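Post-production for Short Film
Handout 5: Cleaning up and extending location footage

Tutor: Vibeke Þórarinsdóttir
Read before the July workshop. Bring your own drive and a pair of closed headphones.

What this session covers

Last time we looked at conforming the edit and preparing plates. In this session we take the Clilton harbour commercial and follow it from locked cut to final grade. The spot runs to 48 shots, and most of the work in it is the kind an audience never notices: removing cables, replacing skies, adding depth to the sea and matching one afternoon's light to another's.

The edit was locked before any effects work began. This matters for your own projects too. If the cut changes after tracking has started, tell the effects artist the same day and send a new edit list with it.

1. Organising the plates

Each plate is named with the sequence letter, the shot number and the version. Use three digits for the shot number, even on a short job. The highest number on Clilton was 151, although far fewer shots than that reached the screen, as numbers left over from dropped shots are not used again.

Keep handles of at least eight frames at each end. Write the lens, the height of the camera and the distance to the subject on the shot sheet. If the distance was not measured on the day, leave the box blank. A guess written down as a measurement causes more trouble later than a gap does.

2. Tracking

Start with an automatic track and look at the error before doing anything by hand. Water, smoke and moving crowds should be masked out first. On the Clilton job the software kept locking on to foam, and the result looked steady until a building was placed behind it.

Check every track with a simple grid and a few cubes. Play it at full speed, then at half speed. If the cubes slide, go back to the mask.

3. Set extension

The harbour wall was extended in 2D from stills taken on the recce. The hillside behind it was a matte painting, projected on to basic shapes so that it would shift slightly with the camera. Hallgrímsson, the production company, asked for three versions of the hillside and chose the plainest one.

Things to look for when you judge an extension:

Black levels. Distant objects are rarely as dark as near ones.
Edge softness. Compare with a real edge at the same distance.
Grain. Add it last, and match each colour channel separately. 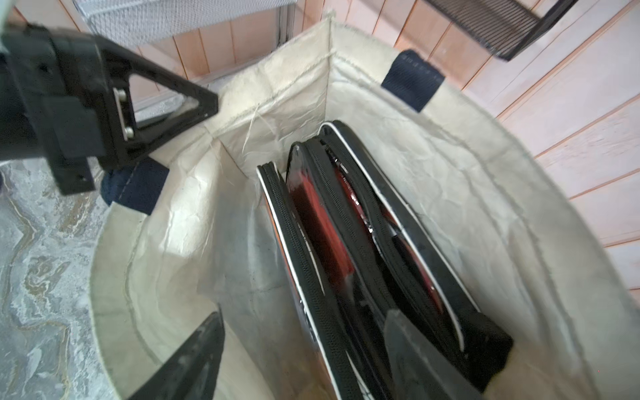

4. Adding snow and spray

Two kinds of element were used. Near spray was filmed against black and laid over the plate. Far snow was made with particles and rendered in two layers, so that the compositor could change the amount without a new render.

Students often add too much. Put in what seems right, then bring it down to 70 per cent and look again after a break. The director will usually ask for more if more is wanted.

Wind direction has to agree from shot to shot. Draw a small plan of the location with an arrow on it and keep it beside the monitor.

5. Grading

The grade for the commercial was done at Getitz over two sessions. The first set a base look for the whole film. The second dealt with skin tones and with the product shot for Zetosent, where the client had supplied a colour reference for the label.

Send the grader mattes for anything you may want to treat separately. Name them clearly. A sky matte and a sea matte are the minimum for outdoor work.

Exercise

Take shot 77 from the course folder. Track it, remove the mooring post on the left and replace the sky with one of the stills provided. Deliver the shot as an image sequence, with a half-page note on what you masked and why. Marks are given for the note as well as the picture.

Work in pairs if you wish, but hand in separate notes. The edit room is open until 9 pm during the workshop.

Next handout: sound and picture delivery.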